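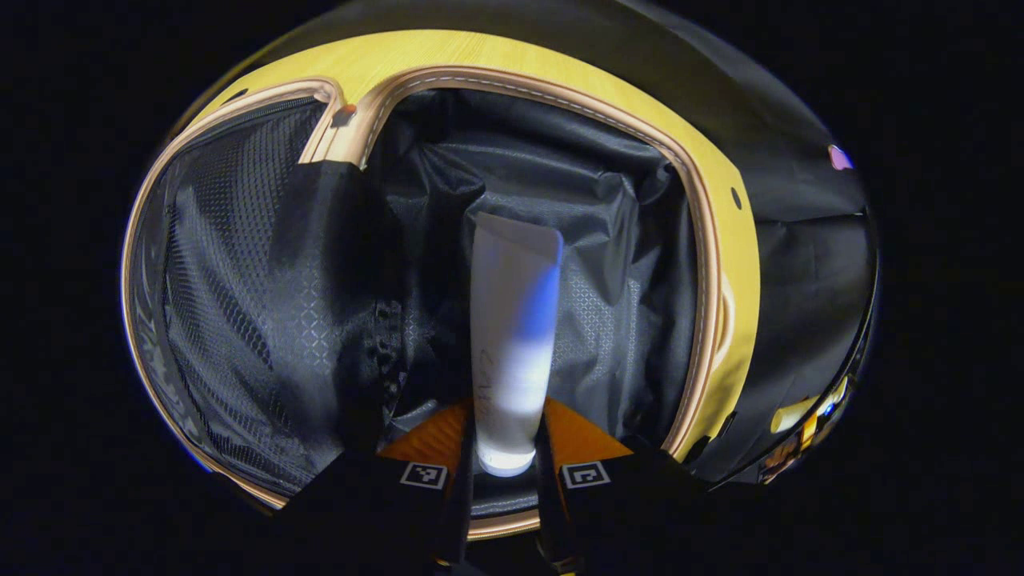 Packing Procedures Workstream: Progress Report
Prepared for the Inholm program office by Francine Lachance, Tilbridge
2025-09-25

1. Status

The workstream is on schedule. Work in the period covered the packing of toiletries in soft-sided and part-rigid suitcases. The garment section was closed in August and is not discussed further except where it affects the position of tubes and bottles.

The suitcase packing log now holds 1683 entries. The target under the grant is 2000. The remaining entries will be drawn mainly from toiletries, which are underrepresented compared with folded clothing.

2. Work completed

2.1 Squeeze tubes. Tubes were packed in three positions: flat on the base of the compartment, on edge against the side wall, and upright in the middle with clothing packed around them later. Flat placement gave the most repeatable results. Upright placement was the least stable. A tube standing on its cap stayed in place only when the base lining was pulled tight and level before the tube was released.

2.2 Linings. Patterned linings make small items harder to find at the unpacking stage. White tubes stand out well against black fabric. Dark caps and dark travel bottles do not, and several were missed on the first check. The checklist now calls for a hand sweep of all four corners before the case is recorded as empty.

2.3 Rims and piping. Cases with a raised rim and a piped opening need a higher approach. Items brought in low tend to catch on the piping and tip. The written procedure was changed to read: "Clear the rim, move to the center of the compartment, then lower." Catches dropped after the change, though the number of entries made under the new wording is still small.

2.4 Leakage. A separate set of 66 tubes was packed, closed in the case, and left overnight under a folded load. Flip caps opened more often than screw caps. All leaks occurred where the cap pressed against the frame of the case. The procedure now places caps toward the center.

3. Deviations from plan

The second delivery of travel bottles from Zinport arrived late and in two sizes only. The medium size was replaced with stock on hand. The substitution is noted in the log against each affected entry and does not change the results in section 2.

Trials with the lid pocket were postponed. The pocket on one case tore at the seam, and a repair was judged not worth the cost. Thibodeau has quoted for a replacement case with the same opening dimensions. The order is awaiting approval.

4. Costs

Spending on consumables for the period was $900, covering tubes, bottles, resealable bags and cleaning supplies. This is within the budget line. The replacement case is not included and would be charged to equipment.

5. Open points

The program office asked whether toiletries should be bagged before packing in all cases. Bagging contains leaks but hides the caps, and cap direction can no longer be checked by eye. We propose to bag bottles and leave tubes unbagged until the remaining entries are complete.

A decision is also needed on partly used tubes. All tubes in the log so far were full. A half-empty tube folds under load and takes up space differently, so results for full tubes should not be applied to it.

6. Next period

Complete the toiletries entries. Run the lid pocket trials if the replacement case is approved. Issue the revised checklist, including the corner sweep and cap direction, to both packing teams. Draft the section on shoes.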